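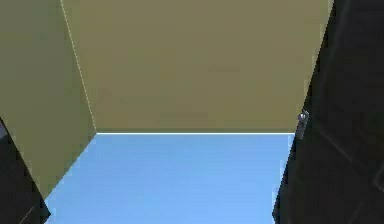
シミュレーション収集班 定例会 議事録
議題1は手首カメラ映像の扱いから始めた。Sallen環境で集めている遠隔操作の実演データについて、学習に入れる前の確認基準を決めるのが目的である。Picardより、何も載っていない水色の面と、奥と左のオリーブ色の壁面だけが写るフレームをどう扱うか提起があった。左右の指は濃いグレーで背景から区別しやすいが、壁面に模様も印もないため、画像だけから手先の位置を推定するのは難しいとの意見が出た。対象物が視野にないフレームも一律には削除せず、関節角と手先姿勢の記録が揃っているものは残すことにした。

出席:Maëlys Picard(進行)、Nelli Tikkanen、Rostislav Gajdoš、Evdokia Tsakiris
欠席:Edmund Szczepańska(資料は事前提出)
記録:Tikkanen

1. 確認基準(続き)
Gajdošから、右の指の内側にある銀色の小さな部品を画像上の目印に使えないかという提案。Tsakirisは、指と一緒に動く部品なので壁との位置関係を求める基準にはならないと回答した。指の見え方の確認には使えるため、描画設定を変更した際の比較項目に加える。
面の境目の白い線については、描画側の設定によるものか圧縮によるものか、その場では判断できなかった。Gajdošが圧縮前の出力と比べる。結果が出るまで該当データの再描画は行わない。

2. 収集状況
前回までの採用分は3046エピソード。今回の追加分は364エピソードで、確認を通ったのは315エピソードだった。残りは保留とし、まだ破棄しない。
保留の理由は、操作開始前の待機が長いもの、手先姿勢の記録に欠けがあるもの、作業名の付け間違いの三つに分かれる。付け間違いはTikkanenが修正し、修正後に再確認へ回す。
待機の長いものは先頭を切り詰めれば使えるという意見と、操作者ごとの癖も含めて残すべきという意見があった。結論は出ず、両方の条件で小規模な学習を行い、次回比較する。

3. 背景の変更
Szczepańskaの事前資料では、壁面の色を変えた版を早めに作ることが提案されている。現行の色だけで学習した方策をHombyの環境で動かすと、把持前の接近で止まる例が多いとのこと。
色の変更には全員賛成。模様の追加については、Tsakirisから、色と模様を同時に変えると効果の切り分けができないとの指摘があり、まず色のみとする。床面側の水色も変更対象に含める。照明は今回は固定。
色の組み合わせは12種類とし、Szczepańskaが一覧を作る。指の濃いグレーに近い色は、今回の組み合わせから外す。

4. 操作者への指示
現在の手順書には、対象物を視野に入れてから記録を始めるとあるが、守られていない記録がある。Picardから、探索の動作も学ばせたいので、この項目は緩めてよいのではないかとの発言。協議の結果、手順書を二つに分ける。
・把持用:対象物が視野に入った状態で記録開始
・探索用:対象物が視野外でも記録開始可
エピソードの種別は開始前に必ず入力する。後から映像を見て種別を付ける運用はやめる。
指の開き幅の初期値が操作者によって違う件は、環境の初期化時に揃える。Gajdošが対応する。

5. 保存先
Fitdenの共有領域の残りが少ない。圧縮前の画像は確認が済んだものから移す。削除はPicardの承認後に限る。フォルダー名は現行のままとし、種別はメタデータ側に持たせる。

担当
Gajdoš:境目の線の比較、指の初期値の統一
Tikkanen:作業名の修正、手順書の分割
Szczepańska:色の一覧
Tsakiris:切り詰め有無の比較学習
Picard:保存領域の追加申請

次回は土曜の収集作業が終わった後に日程を調整する。比較学習が間に合わない場合、議題2は次々回に送る。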